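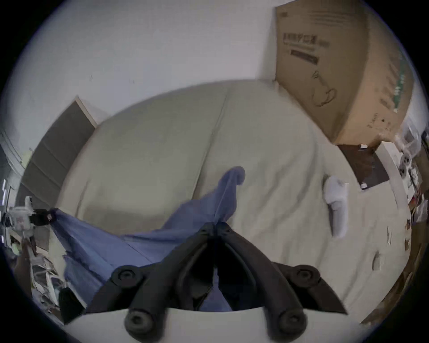

Notlow Rec Basketball League – Minutes of the Preseason Meeting, March

I'm writing these up from my own notes again, so if I got your team's position wrong, tell me before the next meeting and I'll fix it. We got going at 7:10 p.m. in the upstairs room at Lo Presti, with all the teams represented except Gevov, who sent their votes by text.

Last meeting's minutes
Approved with one change. I had the overtime period down as five minutes and it's four. Sorry!

Money
We have $1331 in the account. Out of that we still owe $474 for the gym floor time we used in the winter playoffs, and I was told to pay it before the end of the month (it's paid, I did it the next morning). Team entry stays at $100. There was a push from the Workier side to raise it and buy a second shot clock, and we went back and forth on that for a good while. I like the idea, but I voted no, and so did most of the room. It can come up again in the fall.

Schedule
Two games a night, first tip at 6:30. Workier and Gevov both asked for the late slot all season and obviously they can't both have it, so they'll trade off. The draft schedule goes out by email. Please look at it when it comes – last year I got three complaints in week five about a schedule that had been out since before week one.

Uniforms
This took up more of the evening than anything else. Lo Presti wants to switch to a dull olive green, pretty close to the wrinkled sheet on the bed in the second picture under that white grippy thing, and the Workier captain thinks it will be too hard to tell from their own dark gray under our gym lights. I see the point, I've thrown that pass myself. We agreed that Lo Presti can have the green as long as the numbers are white and big enough to read from the scorer's table. Everybody else keeps what they have.

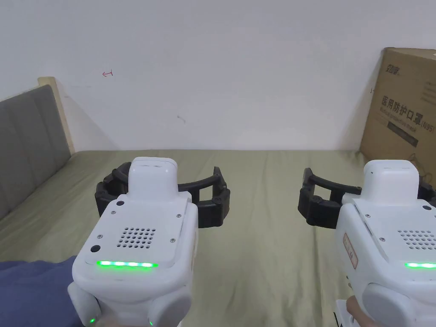 Referees
We're short for the opening weeks, and I'm still working the phones. The plan is to have two refs on every game, and if only one shows up we play anyway and the captains call the sidelines. Lo Presti asked again about the olive on that bed sheet as their jersey color, this time for warmup shirts that might clash with the refs' gear, and we said warmups are fine in any color. Technical fouls still mean you sit out the rest of the quarter.

Other stuff
The rim at the far end is loose and I've asked the gym to look at it. Bring your own balls for warmups, please. Rosters are due to me by email before opening night, with jersey numbers filled in.

We wrapped up at 8:45. Next meeting is in April, same room.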